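Reading Room > Short Fiction > Tellgate Stories

The Inheritance

Print this story | E-mail this story

When Aunt Clusness died she left Ulises Palomino 211 jars of buttons and a letter telling him to be grateful. He tried for most of February.

The lawyer, a damp man named Sutherland, explained that the jars could not be sold, given away, or moved downstairs. Ulises lived downstairs. He asked what would happen if he refused.

"Then they go to your cousin," said Sutherland.

Ulises had not wanted the jars until that moment.
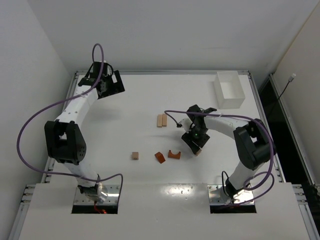
Small wooden pieces and an open white box.

He moved upstairs on a borrowed mattress and slept among the buttons. At 2 in the morning the cousin telephoned. She had heard he was happy and wished to contest it.

"I'm miserable," he told her.

"You always did get the best of everything," she said, and hung up.

He opened a jar marked TOAST. It held buttons. He put one in his pocket, where it wasn't supposed to be, and slept until noon.

Print | E-mail

Comments

Taker: My aunt left me a canoe. I live in an apartment. Same cousin, I think.

button_widow: What was in the other jars??

Taker: Buttons, I'd guess.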